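Mug tree or hooks under the cabinet? Small kitchen, no drawer space

Forum: Kitchens and Storage
Replies: 12

tallow_lane
Moving into a one-bedroom at Skotmont in June and the kitchen has 2 upper cabinets, total. One of them is half taken up by the vent duct. I have mugs, dinner plates, a few side plates and not much else, but it won't all fit behind doors. I'm trying to decide between a mug tree on the counter and screw-in hooks under the cabinet. The lease says I can put in small screws if I fill the holes when I leave. Plates I haven't figured out at all. What do people use?

grgbrn5
Hooks. A mug tree takes counter space and counter space is the thing you don't have. I put 5 cup hooks under my cabinet years ago and haven't thought about them since. Drill a pilot hole first or the wood will split.

pell_and_co
Depends how thick the bottom of the cabinet is. Mine is thin particle board and the hooks pulled out in a week. One mug lost. Check before you buy anything.

tallow_lane
Just looked at the photos from the walkthrough and I can't tell. It's painted white on the bottom, that's all I know.

Marrowfield
I've had both. Hooks are fine for mugs you use once a month. For the ones you use every morning I like the tree better. You can carry the whole thing to the table, and you can turn it so the handle faces you. The weak point is the base. Get one with a wide square base. The skinny round ones tip when you take two mugs off the same side.

grgbrn5
Tipping is exactly why I wouldn't have one. My sister had a tree from Koster and it went over twice. Metal, six arms, base the size of a coaster.

Marrowfield
That's a bad tree, then. I wouldn't blame all of them for it.

grgbrn5
Maybe. I still don't want it next to the sink where it gets splashed.

dunmore307
For plates, get an upright rack, the kind with slots. I have the long one from Jurari and it holds dinner plates and side plates. They dry in it and I leave them there. Saves putting them away. Measure the depth of your counter first — mine is 145 millimeters deep and with big plates leaning in it the edges stick out past that.

pell_and_co
Plates standing out in the open get dusty and greasy if they're near the stove. I'd keep plates behind a door and put the dry food out on a shelf.

dunmore307
If you use them every day they don't have time to get dusty. I eat off the same four plates. The ones for guests are in a box in the closet.

tallow_lane
That's closer to how I live. I don't have people over much. Is wood or metal better for the plate rack? I've seen both and the wood ones look nicer, but I wonder about water sitting in the joints.

Marrowfield
Wood is OK if you dry the plates before you stand them up. If you want to use it as a drying rack, get metal or plastic with a tray under it. I had a wood one go dark around the pegs. It still worked, it just looked bad, and I ended up sanding it and giving it a coat of mineral oil. Takes ten minutes and you have to do it again every few months.

What I would do in your place is set everything out on a table before you move and see how much room it takes. I did that when I left Pusudstead. I laid a mat down at the size of my new counter and moved things around on it until they fit. The tree went at the back, and the plates went at the front in two holders, a wooden one on the left and a black one in the middle.

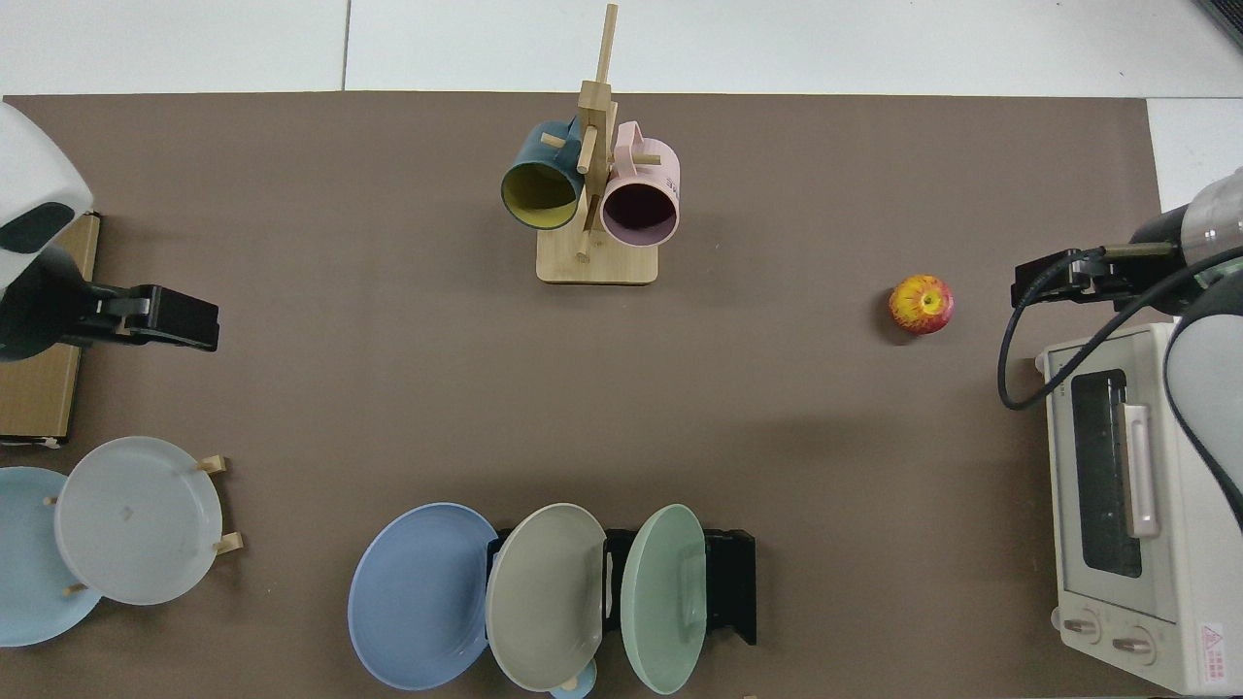
I found out I didn't need a bigger tree, for one thing. Two mugs is what I use. It also showed me that plates in an upright holder need room to lean, and you have to leave space to get your hand in between them when you pull one out. Don't push the holder right up against a wall on the side they lean toward.

tallow_lane
That's useful, thanks. I can do that on my kitchen table now. The counter is on the floor plan so I can tape out the size.

pell_and_co
Tape out the toaster and the kettle too. Everyone forgets those and then the rack ends up on top of the fridge.

grgbrn5
Still say hooks for the mugs. You could do hooks and a plate rack and keep the rest of the counter clear for cutting.

dunmore307
Hooks are fine if the cabinet is solid, and we don't know that yet.

tallow_lane
I get the keys at noon tomorrow and I'll knock on the bottom of the cabinet and see. If it's particle board I'll get a small tree with a square base. Leaning toward a metal rack for the plates either way, since I know I won't dry them first.

Marrowfield
Good plan. Post the counter measurements when you have them and I can tell you if two holders will go side by side.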